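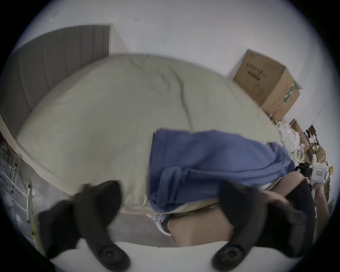 2. What we set out to do

Our project asked a simple question: how much easier is it to make a bed in a small room if you change the order you do things in? Jabari Waweru and I picked the spare bedroom at Derville for it. The bed there is pushed up to the wall, so one long side can't be reached on foot, and that is exactly what makes it fun to study!

We tried 4 orders of work, starting with the fitted sheet each time. The winner was headboard corners first, wall side next, open side last. Our slowest go took 300 seconds and our best took 119, which made us both cheer.

3. Creases
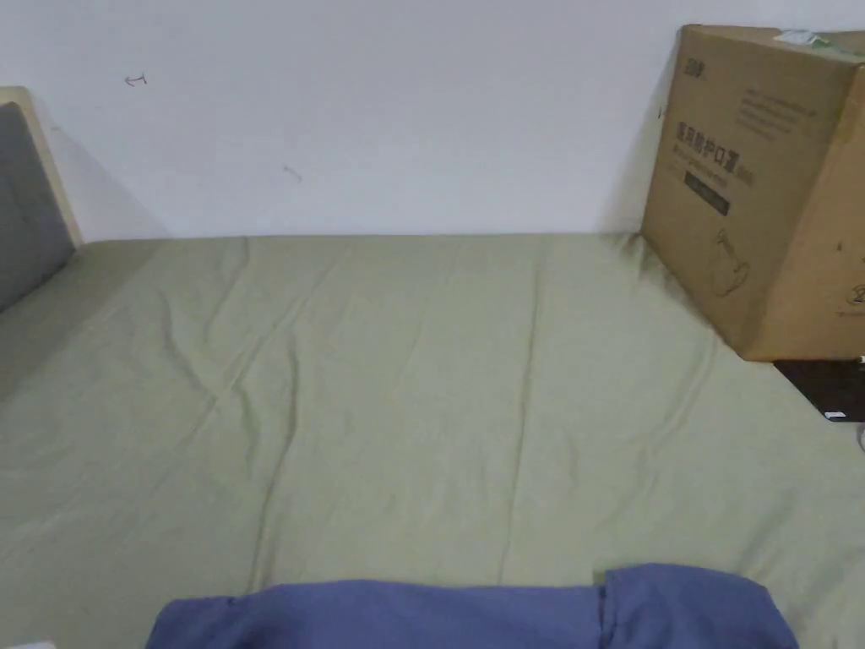

Smoothness turned out to be the hardest thing to score, and I loved arguing about it. Hubert Pawlak suggested marking each sheet out of ten from the doorway, but a doorway hides a lot. Diagonal creases, like the long shallow ones running across the green sheet from the headboard side, only show when you look across the whole bed. We gave those their own column. Pulling from opposite corners flattened them best - tugging at one side just moved them along.

4. What next

Oduor Obura would like to repeat it with a deeper mattress at Porham. I want to try it with a duvet, and with Jabari on the wall side, as his arms are longer than mine.

Report by Kipchumba Obura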